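Sealing a marble counter – how often?

hkaz: Our October reseal lasted two months. The jug said 10.
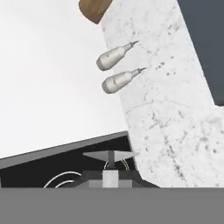
I used Fludura, two coats, and wiped it down after 15 minutes.

tomomi_s: Too long. Wipe at 10.

hkaz: The label says 15.

tomomi_s: Labels are wrong for honed stone. I ruined one that way.

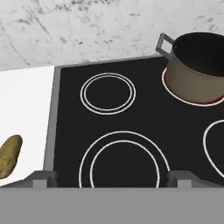 Does vinegar hurt sealed marble? It etches the stone with or without sealer.

noguchi17: Disagree with Tomomi. Follow the label, but buff it dry. Two thin coats – never one thick one.

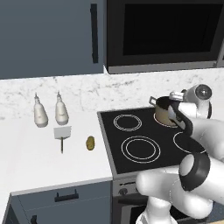 Renji Kaneko
Moderator, Sundstead Stone Forum

Test with a few drops of water first. If they bead, skip the reseal.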